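Category: Shop Talk > Automation & Gadgets
Tags: robot arms, bin picking, is it ready yet

Can an arm do the boring bench work yet?

benchrat_lamisi wrote:
I run a small repair shop (Kwofie, Lamisi, for those who know me from the old board) and I keep getting told that sorting parts is a solved problem. The latest is a rep from Heltholm who wants me to look at an arm for the receiving bench. Small parts come in mixed in a tray, they go out sorted in bins. My part-timer does it between phone calls and has never once asked me for a software update.

So I'm looking at simulated setups before I let anyone bolt anything down. Round tray, three little brown cylinders standing in it, a couple of grey and dark pieces, and a blue bin next to it on the same table.

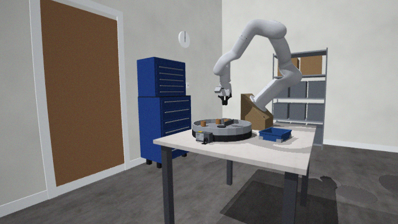
My problem with all of these is how tidy they are. My receiving tray has 80 parts in it on a slow morning, half of them oily and a few of them stuck together. Show me that and I'll listen.

gyamfi_fan wrote:
You're being a bit hard on it. Everybody starts with a few parts. We have a Gyamfi arm at work and it loads the same fixture all night.

benchrat_lamisi wrote:
Same fixture, same part, same spot. I believe you. A mixed tray is a different job.

Anong J. wrote:
I did line maintenance for 12 years, so take this from the person who got the 3 a.m. calls. Picking up a cylinder that stands on its own with space next to it is fine. Picking up the one that's leaning on a block is where you find out what you bought. You come in from above with two fingers and there has to be room for both of them. We had a Zevix cell that stopped 251 times in July, and most of those were a part sitting against another part. A human just nudges it with a fingertip and doesn't notice doing it.

gyamfi_fan wrote:
What year was the Zevix though? Vision is a lot better now.

Anong J. wrote:
Better, yes. The cameras found the parts fine on ours too. It was the fingers that had nowhere to go.

sockdrawer7 wrote:
Came here for the laundry robots, stayed for this. My sister bought a Steline window cleaner and she now cleans the windows and the Steline.

Anong J. wrote:
Back to the bench question – Lamisi, if the rep lets you set the test, I'd ask for these, in this order:

1. One part alone in the tray, placed by you, lying down instead of standing up.

2. Two parts touching. Then one part up against something blocky, say the third cylinder pushed up to the dark grey piece, and let them choose the approach.

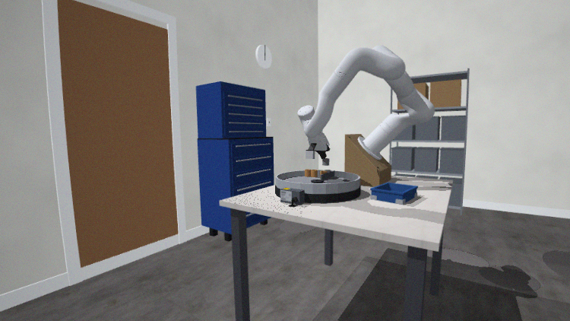 3. A part right against the rim. Trays with a raised edge are worse than they look, the finger needs somewhere to go on the outside.

4. Your own tray, straight off the truck. Walk away for an hour and read the stop log when you get back.

benchrat_lamisi wrote:
Number 4 is the one he'll dodge. He already asked if I could "pre-arrange" the parts. If I'm arranging the parts I've done the job.

gyamfi_fan wrote:
Fair point on that one. I still think you'd get something useful out of it if you used it overnight and didn't care about speed.

benchrat_lamisi wrote:
Maybe. I'd still be the one coming in at 7 to find it stopped. I'll post the log if he agrees to the test.

Related threads
– Robot vacuums and floor mats, again
– Used arms: what to check before you pay
– Has anyone got a machine to fold a fitted sheet?

Contact us | Copyright the forum and its posters | Back to top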